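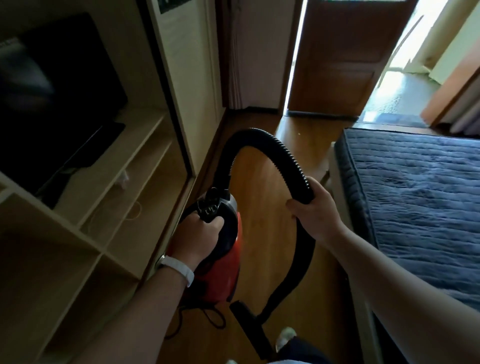 A red canister vacuum, carried by its top handle. The bendy black part is the hose.

How does a vacuum cleaner suck up dirt?

Quick answer - it doesn't pull the dirt, air pushes it! OK, slower now.

Air is all around you, even when you can't feel it. And it's always pushing on things. Inside a vacuum there's a fan, and the fan spins super fast and blows air out of the machine. So now there's less air inside than outside. Air from the room rushes in to fill up the space. Whoosh. Dust, crumbs, hair, that one sock fluff under the bed - all of it gets carried along.

You do this too. Drinking with a straw! Same idea, just juice and no crumbs (hopefully).

The parts

Nozzle - the flat bit that goes on the floor. Wide, so it can clean a wide stripe.

Wand - the long stiff tube. Means grown-ups don't have to bend over the whole time.

Hose - the bendy tube. Look at the ridges! They let it curve without squashing flat. If a hose gets squashed the air can't get thru and the cleaning stops.

Body - the big part, with the motor and fan in it. On a canister vacuum the body sits on the floor behind you and you pull it along. Need to get past something? Pick it up by the handle.

Cord - brings the electricity. Easy to trip on, so watch your feet.

Where does the dirt go?

Into a bag or a bin, depends on the vacuum. The air has to get out again though, so it goes through a filter first. A filter is like a strainer for spaghetti, only with teeny tiny holes. Air gets out, most of the dust stays in.

Why so LOUD?

Fast motor, fast fan, lots of air squeezing through small spaces. All that makes noise. Dogs mostly hate it.

Wood floor or carpet?

Wood is easier. The dirt sits right on top. Carpet has thousands of little threads and dirt hides down between them, so you have to go over it slowly, more then once.

Try it - ask a grown-up first

Tear up 36 tiny bits of paper. Put them on a plate. Now use a straw to suck up one bit, hold it there, and drop it in a cup. How many can you move in 2 minutes? Our best is 17.

New word: suction - when air rushes toward a place with less air in it.

Next up in February: why soap makes bubbles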